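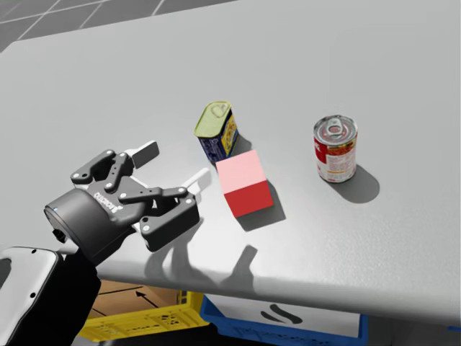
Fullton High School Robotics - Simulation Team

Hi! I'm Paweena Srithong, I teach math and one section of computer science at Fullton High, and I've been the advisor for the simulation team since it was four kids sharing a table at the back of my classroom. We're up to 15 students now and we have taken over the whole room, plus a closet.

People at open house tend to ask where the robots are, and I point at the monitors. We're the half of the robotics program that works in simulation. The build team down the hall (say hi to Mr. Phuthong if you're walking past, his door is always open and it's always loud) has the metal and the grease. We have a virtual table, two virtual arms, a bin of virtual groceries and a long list of ways to knock them over. Both teams meet after school from 3:20 until the late bus, and plenty of students do both.

What do we do all afternoon? Mostly pick things up. A student sits down at the controls and drives an arm over to an object, closes the gripper, lifts, and puts the thing where the task card says. Every run gets saved. Then somebody else goes through the saved runs and marks which ones were clean, and the clean ones go to the coding group, who are trying to get the arms to do the same job with no driver. That last part is hard and I love it. I've seen sophomores argue about gripper angles through an entire box of clementines. 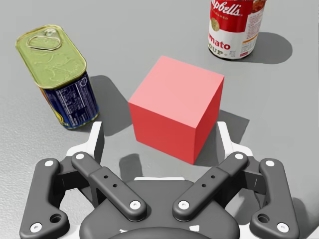
New drivers all start on the cube task, and they all think it's going to be easy. I thought so too! A cube has flat sides, it doesn't roll, what could go wrong? Well, you have to get a fingertip pad on each side of it with a bit of space left over, and you have to do that with the meat tin standing off to the left and the soup can up to the right, so there's something to bump whichever way you drift. Then there's the rotation. If the pads don't line up with two opposite faces you're squeezing corners, and a squeezed corner goes skidding. We have new drivers do 20 cube runs before they move on to anything round, and most of them ask to do more.

A bit about who's who. My co-advisor is Thanakorn Srithong, and yes, we're married, and yes, the students think it's hilarious when we disagree about the schedule. He used to write warehouse software at Limsakul and he's the one who got our old computers running the simulator without catching fire. Sibel Tekin is this year's student captain. She runs the driver sign-ups and has a gift for explaining joint limits to ninth graders using only her own elbow. Chanida Chareonsuk leads the coding group and wrote Mistix, our scoring program, over one winter break. Mistix checks whether the object ended up where it was supposed to and whether anything else on the table got moved along the way. Nobody argues with Mistix (they do argue with Chanida).

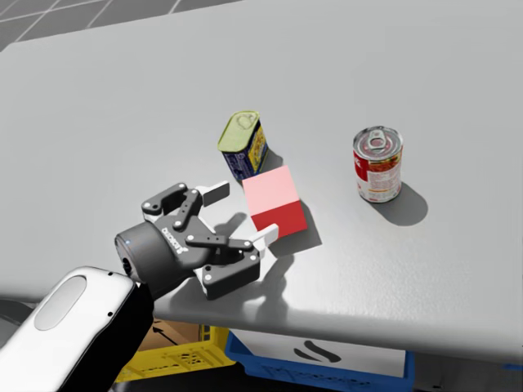
In the spring we go to the Jiltivard Challenge, and that's what the whole year builds toward. Teams get the task cards in the morning and have until mid-afternoon to send in their runs. There's a driven round and a hands-off round, and you can enter one or both. Last year we entered both for the first time. Our driven round was the best we've ever done, and our hands-off round was, let's say, educational - the arm spent most of it reaching very confidently for a spot where the object used to be. The bus ride home was one long planning meeting. We have a shelf for trophies, with a plant on it for now.

To get ready, we saved more than 130 clean runs in the fall alone, on everything from one arm and one cube to both arms with a fuller table. Two arms is a whole different thing! One driver takes the left, another takes the right, and they have to talk to each other the entire time or they end up reaching for the same can. We swap partners every week so no one gets too comfortable.

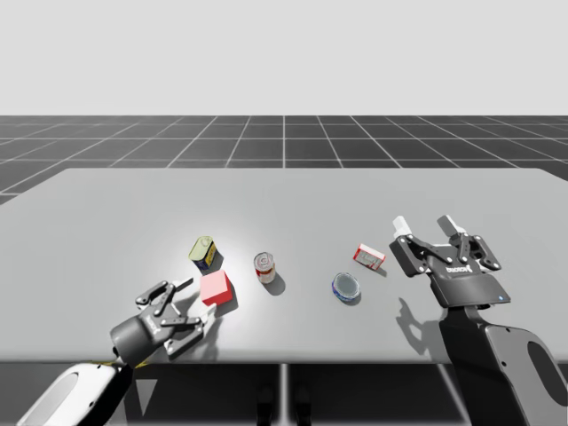 You don't need any experience to join. I mean that. About half of our current students had never written a line of code when they walked in, and a few still mostly drive or mark runs, and they're a huge part of why we do well. If you like video games you'll probably pick up driving fast. If you like being picky, we really need people to mark runs. If you can draw, please come and see me, because our team shirts were designed by my husband.

Dues are $20 for the year and cover the shirt, snacks and the Jiltivard entry. If that's a problem, just tell me or Mr. Phuthong quietly and it's taken care of. Families are welcome to drop in and try driving at our open afternoon in June, and younger brothers and sisters can have a go too (they tend to beat the parents).

We're in Room 12, at the far end of the math hall. Stop by any afternoon we're meeting, or leave a note in my mailbox in the front office and I'll get Sibel to find you at lunch.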